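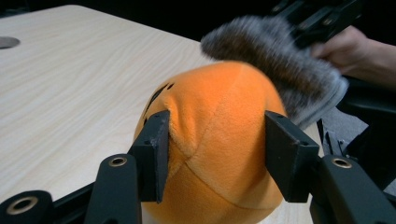 About Pikmont

Home Our work Training days About us Contact

Pikmont teaches robots by showing them. A person picks up a hand-held gripper, does the job, and the recording becomes a lesson. We do this for makers of handling machines who need plenty of good examples and have no room to collect them.

We started as two benches at the back of the Haque building and now have 39 stations over two floors. Most are plain tables with a chair, a tray of objects and a pair of grippers on hooks. Four are remote-control stations, where the operator sits apart from the arm and steers it with a lever set called the Bodik.

Soft things are our main line. Plush toys, fleece, faux fur, gloves and bedding bend when you take hold of them, and a robot has to learn how hard to press. Our store holds over 400 soft items, each with a tag and a shelf number.

A session lasts 30 minutes, then the operator changes task or takes a break. Every recording is watched by a second person before it leaves us. Failed grasps are kept and marked as failed -- clients can have them or leave them out.

New operators spend their first week with the Cimetti set, a box of 30 objects that runs from easy blocks to a very floppy hat. You don't need a technical background. Steady hands help, and so does patience.

Visits are on Monday afternoons from two o'clock. Please ring the bell at the side door -- the front one is for deliveries.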